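Call for Participants: Simulated Manipulation Track, Student Project Group

Posted Feb 7, 2019

The Numidetti student project group is recruiting members for its simulated manipulation track. Work runs from the start of the September term and ends with the Matix student competition. The track has 9 places. Students from any department may apply, including those in their first year.

Scope of work

Participants write and test control code for a robot arm that handles small parts on a table: planks, short bars, cubes and a shallow wooden tray. All development is done in simulation. The group maintains its own scene set, Plusten, and a scoring tool, Yeo, which replays a submitted run and assigns points. A complete run is worth 100 points. The best result from the group so far is 82.
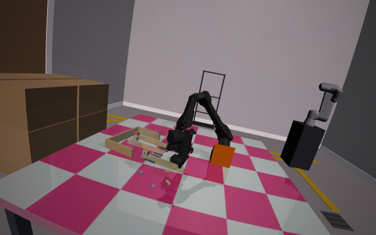
Each participant is assigned to one of these work areas:

Motion planning. Reaching a target pose without touching the tray walls or parts already placed.
Grasping. Approach angle, finger opening and release for thin parts.
Scene building. Part geometry, contact settings, lighting and start layouts.
Scoring and logs. Maintenance of Yeo, regression runs, weekly result tables.

Assignments are made after the first two meetings. Changing areas later is possible if the receiving area has an open place.

Start layouts are varied between runs. Code that depends on fixed part positions will score poorly, and submissions with hard-coded coordinates are returned without a score. Parts may overlap the tray rim or lie outside it at the start of a run – planners are expected to handle both cases.

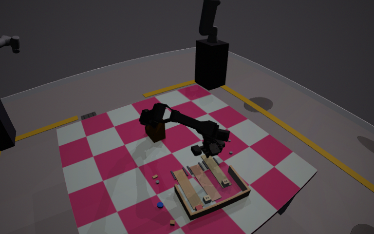
Plusten scene: arm, tray with planks, and loose parts on the checkerboard mat.

Requirements

Working knowledge of Python or C++. One completed course in linear algebra, or enrollment in one by September. Ability to read other people's code and to write short, accurate change notes. Prior robotics experience is useful but not required. A personal laptop is recommended; simulation jobs can be queued on the lab machines.

Time commitment

The track is scheduled at 108 hours over the term, including meetings. Participants who miss three meetings without notice lose their place to the next person on the waiting list. The position is unpaid. Course credit can be arranged with the student's own department before the term begins.

How to apply

Send one page stating your preferred work area, relevant courses and weekly availability. Attach one code sample of your own, in any language – class assignments are accepted. Group work should be marked with the parts you wrote. Applicants on the short list will be given a small planning exercise to complete at home and then discuss with two current members.

Applications and questions go to Mimoza Kos, track coordinator, at the project office.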